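Trelitz Rehearsal Recorder
Set-up Guide for Bands
Section 3: Preparing the Room and Recording the First Session

Text revision: 2018-05-10

This section is for bands who record their own rehearsals or a simple demo. It assumes that the Trelitz software is already installed on the computer and that the Husel stage box is unpacked. If you have not registered the software yet, please do it first (Section 2). Without registration the recording stops after 300 seconds.

3.1 Placing the stage box

1. Put the Husel stage box on the floor near the drum kit. The drums need the most microphones, so the short cables should be used there.
2. Lay the long Pradport cable from the stage box to the computer. Keep it along the wall where it is possible.
3. Do not lay the Pradport cable parallel to the power cable of a guitar amplifier. If the two cables must cross, let them cross at a right angle.
4. Connect the power supply of the stage box. The lamp on the front is orange at first and then becomes green.

Note: The lamp can stay orange for up to one minute after a firmware update. Please wait and do not pull the plug in this time.

Caution: Turn down the volume of all monitors and headphones before you switch the stage box on or off. The switching noise can hurt the ears of a person who is wearing headphones.

3.2 Connecting the computer

The Pradport cable can be connected in two ways. With a laptop, use the small adapter from the box. With a desktop computer, you may use the adapter or the Pradport card, which is sold separately. The card has a shorter delay and we recommend it for singers who want to hear their own voice through the software. The fitting of the card is explained on the sheet that comes with it. Shut down the computer and unplug it from the wall before you open it.

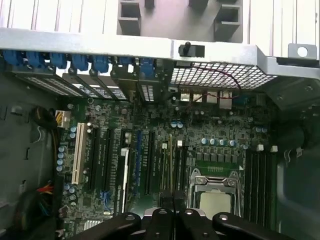
Opened computer tower with blue expansion-slot clips.

1. Start the computer and wait until the desktop is fully loaded.
2. Connect the Pradport cable. The plug fits in one direction only. Do not use force.
3. Start Trelitz and open Settings, then Devices.
4. Choose "Husel 16" from the list. All 16 inputs should now be shown with a grey meter.
5. If the list is empty, close Trelitz, disconnect the cable, and connect it again before you start the program a second time.

Note: Other music programs must be closed. Some of them keep the device for themselves even when they are only open in the background.

3.3 Giving the inputs a name

It is tempting to skip this step when the band is waiting. Please do not skip it. A session with tracks called "Input 7" and "Input 12" is very hard to mix two weeks later.

1. Click on the name field of the first input and write the instrument, for example "Kick" or "Bass DI".
2. Repeat this for every input that you use.
3. Switch off the inputs you do not use. They take space on the disk also when they are silent.
4. Choose Save as Room Template. Next time you can load the template and the names will be there.

If two guitar players share the same room, write the name of the player and not only "Guitar". The Strachan mixing view sorts the tracks by name, so it is practical to begin all drum tracks with the letters "Dr".

3.4 Setting the levels

1. Ask each musician to play alone, as loud as in the loudest song. Most people play more quietly in a sound check than in the real song, so ask for the chorus.
2. Turn the gain knob on the stage box until the meter moves mostly in the yellow part.
3. If the meter touches red, turn the gain back a little and ask the musician to play again.
4. When all musicians are finished, let the whole band play one minute together. Check the vocal microphone with special care. It also picks up the cymbals.

Caution: Phantom power is needed for condenser microphones only. Before you switch it on, check that no old ribbon microphone is connected to the same group of inputs. It can be damaged.

Note: The level in the software changes only what you hear. It does not change what is recorded. A signal that is already distorted at the stage box cannot be repaired later.

3.5 Recording

1. Load the room template and choose New Session.
2. Give the session a name. Song title and month are enough, for example "Slow River June".
3. Press the round button. The time display turns red when the recording is running.
4. Let the recording run between the songs. You can press the M key to set a marker at the beginning of each song.
5. Press the round button again to stop. Wait until the message "Session written" is shown before you close the program.

A rehearsal with all inputs switched on needs a lot of disk space. The free space is shown at the lower right in megabytes. If it shows 1,102 or less, the software gives a warning and you should delete or move old sessions before you continue.

3.6 Sending a rough mix to the band

1. Open the session in the Strachan view.
2. Select the part between two markers and click Rough Mix. The software sets the volume of the tracks by itself.
3. Listen to the result once on headphones. Usually the vocals are a little too quiet and must be moved up by hand.
4. Choose Export and select the small file format if you want to send it by e-mail.

Note: The rough mix does not change the recorded tracks. You can delete it and make a new one as often as you want.

If there is a crackling sound in the exported file but not in the session, increase the buffer size under Settings, Devices, and export again. Other problems with sound are listed in Section 5.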